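Home | Units | Week 4 | Readings | Contact

Week 4: Repeats, grout and getting a pattern to stop

Hi all - notes from the lecture, tidied a bit for those who missed it. I banged on about repeat units for ages, sorry! Pick your unit first (one hexagon plus its share of the little diamonds, say) and only then worry about colour. Grout counts as a colour. My aunt in Giddale went for dark grout with pale tiles and loves it, I'd have gone lighter.

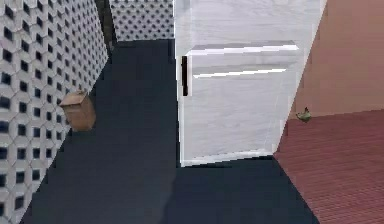
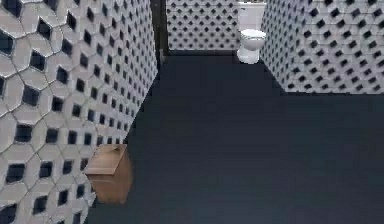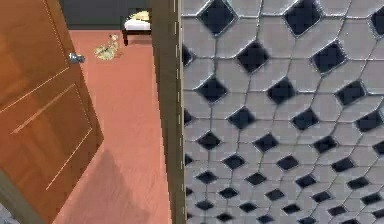
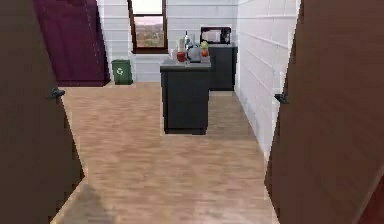 Patterned wall in the first two, doors and floors in the last two.

For your sketchbook

Draw one repeat at 82 mm, then again at 22 mm, and pin both up across the room. Squint! Bring the one you'd live with. The Callach reading is optional but the bit on corners is terrific.

Share (5)

2 comments

Hafiz Nair: Is gouache OK for this or pencil only?

Rosimeire Guerra: Gouache is fine Hafiz, just let it dry before you roll it up.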